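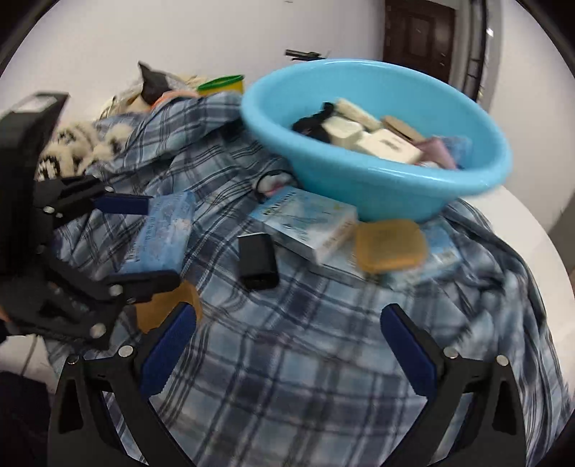 Blue-and-white plaid fabric with a printed box.

Report on a Visit to the Jesmont Pageant Open House

In March a small party from our association attended the open house held by the Jesmont Pageant, the regional competition that sends one titleholder each year to the state final. The purpose of the visit was to see how a program of that size is run, and to bring back anything of use for our own spring competition. The report was prepared by Faisal Baloch on behalf of the association.

Doors opened at 9:30 in the morning. Visitors signed in at the lobby of the old theater on Etska Street, where each received a printed schedule and a lanyard. The auditorium seats 307, and the organizers told us that it sells out on the final night but rarely for the preliminaries. We were taken first to the stage, where the director explained the lighting plan and the marks taped to the floor for the evening wear segment. The runway was shorter than we had expected. It was lengthened two seasons ago and then shortened again after judges in the front row complained that contestants were walking out of their line of sight.

The second part of the morning was given over to the judging process. Jesmont uses a panel of 3 judges for interviews and a separate panel for stage events. Scores from the two are not combined until the last evening, and no judge sees the other panel's sheets. Each interview lasts eight minutes. A practice interview was held for visitors with last year's runner-up, who answered questions on school funding and on her service project, a reading program for younger children. She spoke well, although the sound in the upper seats was poor and several of our members had to move down.

There was considerable interest in costs. The entry fee was described as modest, but the director was frank that the fee is a small part of what families spend. Gowns, coaching, travel and hotel rooms make up the rest. To ease this, Jesmont keeps a gown library of 25 dresses, most of them donated by former contestants, which may be borrowed for one season against a cleaning deposit. The program also awards a scholarship of $3,000 to the winner, paid directly to the college she attends. Our members asked whether smaller awards might be given to more contestants. The director replied that this had been discussed and that the question was still open.

After lunch, visitors could choose between two sessions. One covered stage makeup and was led by staff from Nimora, a local salon. The other was a choreography class with the Phí dance studio, which arranges the opening number each year. Those who attended the second session reported that contestants of very different ability were placed together with some skill — the strongest dancers were kept to the back row until the final chorus.

Some points were less satisfactory. The schedule ran late from noon onward, parking was limited, and the dressing rooms could not be viewed as work on the plumbing was under way. The ramp to the stage is steep, and we would ask that any joint event be held elsewhere until it is replaced.

The association thanks the Jesmont organizers for their welcome. Copies of the scoring sheets and the gown library agreement are kept in the office and may be read there by members on request.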